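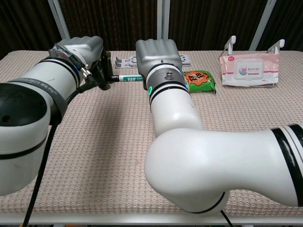 *Green-and-white marker, beige-and-pink woven cloth.*

Hi Subira,

February update on the Ela weaving classes, a bit longer than last time (sorry, there's a lot to get through!).

Sign-ups first. We have 136 people on the books now, and I had penciled in 60 for this point in the year, so I'm pretty thrilled. Most of them want the evening beginner group, and that's where we're squeezed. I've split it in two and moved the later one to 7:30, which the bus riders aren't crazy about. If you hear from any of them, please tell them I'm still trying to swap rooms with the choir.

Yarn is the headache. Ogola raised the price of the undyed cotton and then sent us the wrong thickness, a whole order of it, so the table runner class started two weeks behind. They've taken it back and the refund is in. I've moved us over to Plenari for the rest of the season. Their cotton is a little hairier and it sheds all over the looms, but it holds dye nicely and the beginners find it easier to grip.

Of the $3,000 you gave us for equipment, I have $200 left. The rest went on table looms, two warping boards and a proper set of reeds (the old ones were rusty and kept snagging). I'd like to put what's left toward shuttles, if that's okay with you? We lose them constantly, and people end up winding yarn around bits of cardboard.

One thing I got wrong: I promised you a pattern booklet by now. The drafts are done, but I wrote them the way I'd write them for myself, and when the beginners tried the twill page they were totally lost. So I'm redoing that whole section with bigger grids and fewer abbreviations. Limix will print it once I send the final pages, and I'm aiming for the end of next month.

Could you also send me the new expense form? The one I have still asks for a fax number.

Talk soon!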